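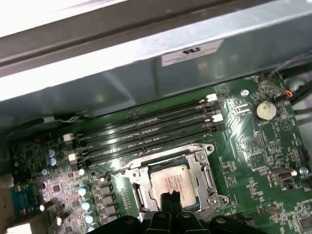 Is it worth adding memory to an old office desktop, or should I let it go?

Filed under: Computers & Electronics > Desktops > Upgrades

Hi everyone. My aunt retired from a small bookkeeping office in April and they let her take home her old desktop tower. She has passed it on to me for my son, who starts middle school soon and mostly needs to write papers, look things up and watch the videos his teachers assign. It runs, but it is so slow. You click on the browser and you have time to butter toast. A man at the repair counter at Storkex told me to put more memory in it and replace the hard drive, and then in the next breath he told me I'd be better off with one of the Caron laptops they had on sale. I don't mind opening things up (I fixed our dryer last winter with a library book and a lot of patience), but I've never been inside a computer and I don't want to spend money on something that is going to quit by Christmas. How do I know what memory to buy, and is it hard to put in? Thank you in advance, you all were so kind about my thermostat question.
Brittany Cloutier

3 answers

Hello Brittany, and good for you for taking on the dryer! I kept the computers going at our branch library in Wellen for a good many years, and an office desktop is a lovely thing to learn on, so I would say go ahead. They were built to be opened by people in a hurry, and most of them come apart with a latch or a couple of thumbscrews.

Before you buy anything, find the model number on the case and look up the manual on the maker's site. It will tell you which type of memory the board takes and the most it can hold. The types look alike but the notch is in a different spot, and the wrong kind will not go in no matter how nicely you ask. If you can, buy a matched pair, and check the manual for which slots to fill first. 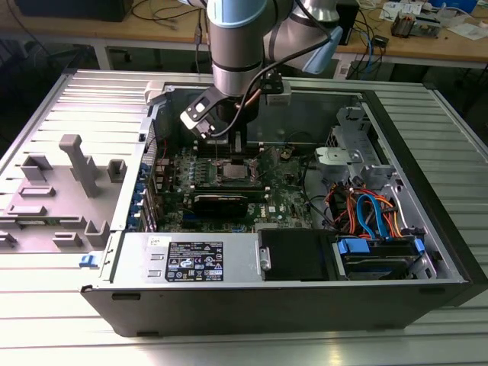

Shut the computer down properly, unplug it, and hold the power button in for a few seconds. Lay it on its side on a bare table, no carpet and no wool sweater, and touch the metal of the case before you handle the new sticks. Open the clips at the ends of the slot (some boards only have them at one end), line up the notch, and press straight down on both ends until the clips close. It takes more of a push than you expect. My first time I was so gentle that I hadn't seated it at all, and I spent a whole Tuesday evening thinking I had ruined the thing. If it beeps at you and the screen stays dark, take the stick out and try again before you worry.

Then do the hard drive. If it still has the old spinning kind, swapping it for a solid state drive will probably make the bigger difference to your son. I'd set a limit of $100 for the two together, and past that I would start looking at something newer. Do let us know how it goes!
Effie Imrie

get the laptop. old towers eat electricity and you'll want wifi anyway which half of them dont have

I agree with Effie on the drive. One thing to add, check whether it can run a version of Windows that still gets updates, because memory won't help you there. I put a Siltier drive in my mother's desktop and it starts up fine now, but I had to buy a little bracket to mount it and the bracket was a separate order. Also you can get a USB wifi adapter, they're cheap.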